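The odds and ends bin

13 October 2025

I have been putting off the odds and ends bin since January. It sits on the light wood table with everything that doesn't have a home, and every time somebody finds a thing on the floor they drop it in and walk away. I do it too.

This week I finally sorted it. I had an hour free and the rest of the shelves were already done, so I had run out of excuses.

The first thing I did was take out everything that could be dealt with straight away. Rubbish went in the rubbish. Two pens still worked and went back in the cup. There was a key, which I have put on the hook by the door with a paper tag, and if it belongs to you please come and get it. Elastic bands went into the old Torkard tin with the other elastic bands. Lai-ching Ho asked if we needed that many and I said probably not, but they are in the tin now and they can stay there.

Then there were the receipts. Most had faded and I couldn't read them. One was for $17 from Pluvden, and I remember that trip because Hubert Reisinger and I went for hooks and came home with a mop head. I threw the receipt out. We still have the mop head.

I also found the instructions for the label maker, after I had worked out the label maker on my own. They are in the drawer under it.

That left the things I couldn't place. I don't like throwing out something that still has use in it, so I left them where they were and asked people as they came past. Siham Zaki said to keep all of it. Pui-shan Cheng said to keep none of it. Fung-ping Man said the balls should go together in a bag, and that is what I'm going to do when I find a bag the right size.
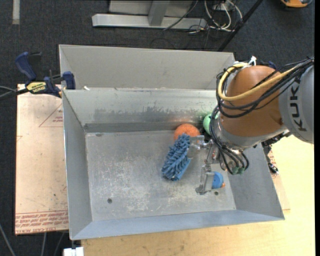
Still in the bin: blue brush, orange ball, green ball and the little blue thing with the orange tip.

The brush is the one I'd most like to keep. It has the soft rubbery nubs all over and I think it would be good for getting lint off the grey chair. If it's no use for that I'll try it on the mat.

The small blue thing I can't name. It could be a toy or a cap for something. I have gone through the cupboard looking for anything missing a blue cap and had no luck, so it gets one more month and then it goes.

The bin itself needs a proper clean. The floor of it is dusty and scratched, and the divider has dark smudges and streaks along it. The scratches are there for good. For the rest I'll start with warm water and dish soap and see how far that gets me. If that doesn't shift the grime I'll try bicarb on a damp cloth.

Next on the list is the cupboard under the sink. I opened it yesterday, had a look and closed it again.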